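June, late, kitchen table

Back from Misgate with my feet aching, which is funny considering how much of the day I spent on a stool. That is the new job. I used to sort returns by hand at a bench with a radio going, and now I sit and watch two white arms do it, or learn to do it, depending on who from Plultidmont is talking. Today was the toy truck again. Truck goes in the bin. I have a nephew who mastered this before he could say his own name.

They told us in the spring that the sorting room handles 2775 pieces on a good day and that the arms would take the dull part of it. I asked which part was the dull part. The man had a slide for that.

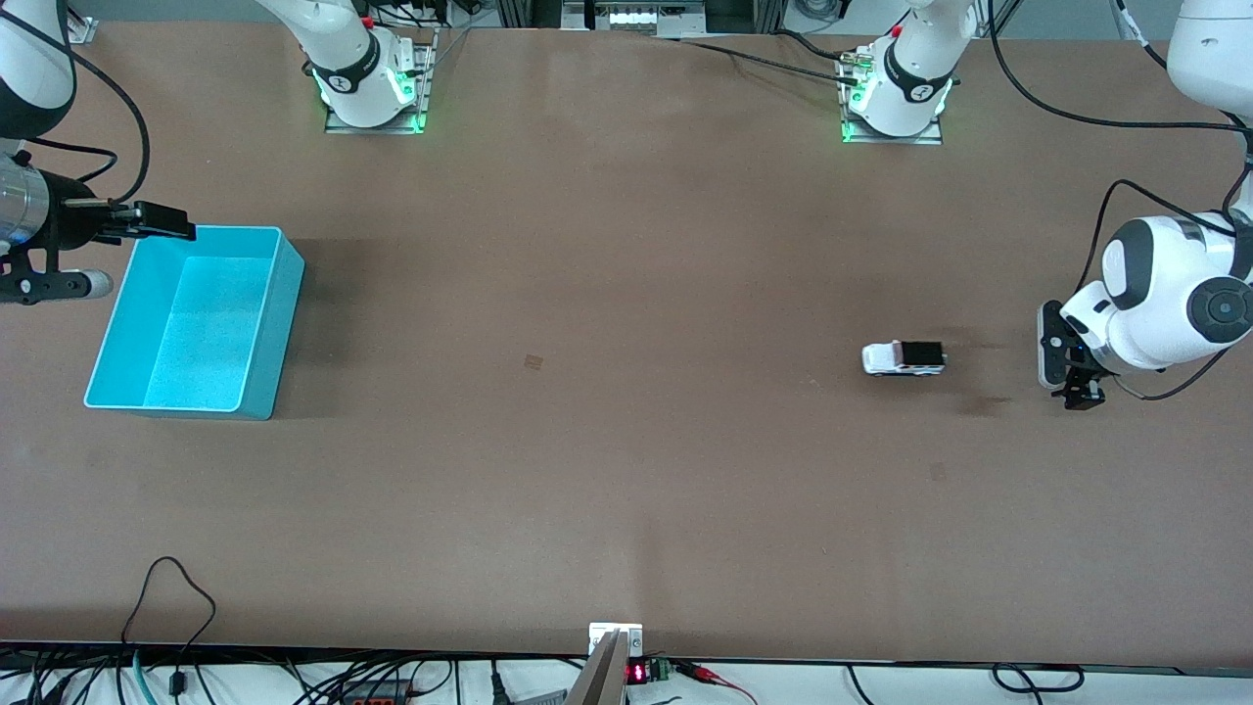
The pickup and the turquoise bin, station 2, green lights on.

I wrote down what I did between clock-in and lunch, because Ifeanyi Nwankwo says we should all keep a record in case they ask what we are still for. Put things on the table. Looked at the log. Moved my stool. Filled in the sheet that says I looked at the log. Before, I would have been through a whole cage of returns by then and known which ones had been chewed by a dog.

Ifeanyi is more hopeful than me. He did the two-week course over in Mistville and came back saying "grasp" and "approach angle" like he was born to it. He says somebody has to understand the things and it may as well be people who know the stock. Fine, but the course had room for six of us and there are 248 on the floor. I did that sum on the bus and didn't like it.

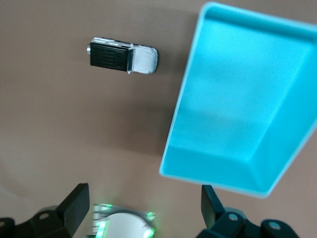
From the gripper's side. Truck at left, bin still empty.

They let us look at the wrist pictures now. I'll admit I looked longer than I meant to. It's strange seeing your own work table from down there, with two black fingers where your hands would be. I kept wanting to reach in and get on with it.

Gunawardena from the office came by after three and asked how we were finding the change. I said quiet. She wrote that down as a good thing, I think. What I meant was that I talked to four people today, and I used to talk to everyone who pushed a cage past.

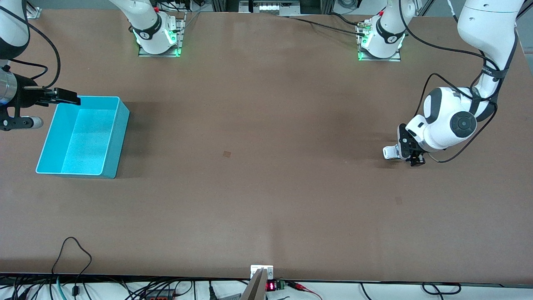
The extra money is 800 for the year, before tax, for what they call the supervising grade. I signed for it, so I can't be too high and mighty. My shoulder is better too, and I should put that down to be fair. It has been bad for around two years and this month I've slept on that side. But I don't believe the bit about no jobs going — they said that about the night packers, and there are no night packers.

Early start tomorrow. Must remember to take the cushion for the stool, and ask Ifeanyi for his course notes.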